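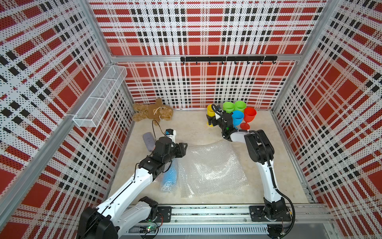

Reviews used to tell me whether to spend the bus fare, one reader wrote in reply to our first notice, and now they tell me what the theatre has already told me. The comment arrived before the project had a title. It was discussed at the first supervision meeting and is kept in the report because several later replies made the same complaint in milder terms.

The Disappearing Notice: Arts Reviewing in the Banport Press
Second-year group project, Journalism and Culture pathway

Summary

The project examined how the local press in Banport reviews plays, concerts, exhibitions and new books. It compared the printed archive of the Banport Courier with the pages of the Huser, a free online arts paper edited in the town. The group read 3346 arts items in total. Of these, 664 met our definition of a review. The remainder were previews, interviews, listings and competition notices.

The group concludes that criticism in the town has become shorter and is now written mainly by people who are not paid for it. The evidence on whether it has also become kinder is mixed, and the group was divided on the point.

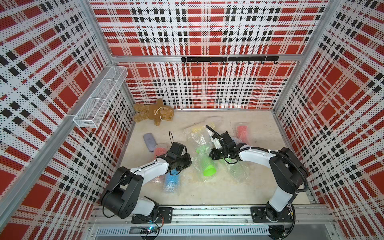
By the Kukance College Reviewing Group

1. Background

Banport has one producing theatre, the Vieira, and a number of smaller rooms used for music and readings. For many years the Courier sent a staff writer to every opening at the Vieira and printed the notice the next day. The post of staff critic was not filled when it last fell vacant. Openings are now covered by whoever on the news desk is free, or by an unpaid contributor who receives a pair of tickets.

The group's interest began with a seminar on the duties of the critic. Much of the set reading concerned national newspapers, and it was felt that the position in smaller towns deserved separate study.

2. Method

An item was counted as a review if it described a work the writer had seen, heard or read, and if it offered at least one judgement that could be disputed. The second condition caused more difficulty than expected. "A treat for all the family" was eventually ruled out, but "the second act drags" was allowed.

Each item was read by two members of the group working separately. Where they disagreed, a third member decided. Items were sorted by art form, length, and whether the writer was named. Unsigned items presented a particular problem in the older Courier pages, where initials were used and sometimes shared between writers. These were entered as unsigned unless the initials could be matched in the paper's own staff lists.
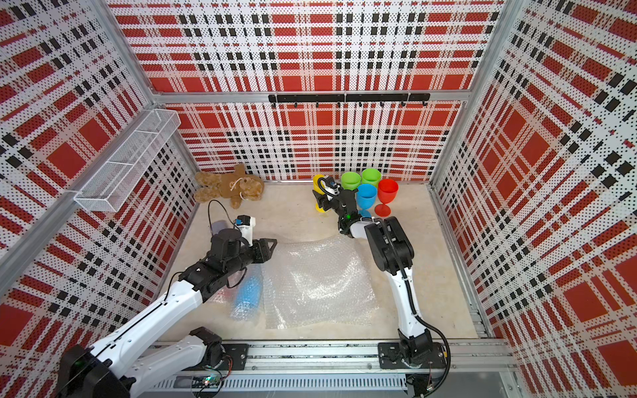

BANPORT, February – Interviews were held at the Courier office and by telephone with contributors to the Huser. All were conducted on the understanding that those taking part would not be named.

3. Findings

Length. A Vieira notice in the older Courier commonly ran to 1000 words. Recent notices are limited to 600, and many fall well short of that. Contributors said the limit itself was workable. Their concern was that the plot summary still had to be included, which left little room for the performances.

Art form. Theatre remains the best covered. Exhibitions are now hardly reviewed at all in the Courier, although the Huser does some of this work. Book reviews have moved almost entirely online, and tend to deal with authors who live nearby.

Independence. Contributors who accepted free tickets did not feel bound to praise, but two admitted that they had chosen not to write about a production they disliked. The group regards this as a significant finding. A silence of this kind leaves no trace in the archive, and our figures cannot show how often it occurs.

Readers. Replies to our notice came mostly from regular theatregoers and should not be taken as the view of the town. They wanted to know whether a show was worth seeing – and, more often than we had expected, they wanted someone to disagree with afterwards.

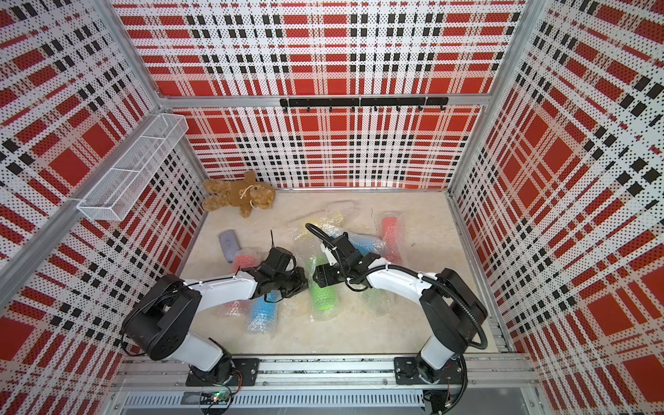 Should a local paper print a harsh review of an amateur production?
It may do so where tickets are sold to the public, provided that the review deals with the work on stage and gives reasons for its judgement.

The group adopted this wording after some debate. A minority held that amateur performers should be reviewed only at their own request, and that view is recorded in the minutes.

4. Limitations

The Courier archive has gaps where bound volumes are missing from the Banport library. The Huser has removed some of its early pages, and those it retains are not always dated. No attempt was made to study video reviews or comments on social media, which some readers told us they now rely on.

5. Recommendations

The Courier should state at the foot of each review whether tickets were supplied free of charge. The Vieira should offer review tickets for a later performance as well as for the opening, so that contributors with daytime work can attend and write at a reasonable hour. The college should consider placing one student each term with the Huser as a named reviewer, with an editor's guidance and a modest fee.

A copy of the coding sheet is held in the department office and may be consulted on request.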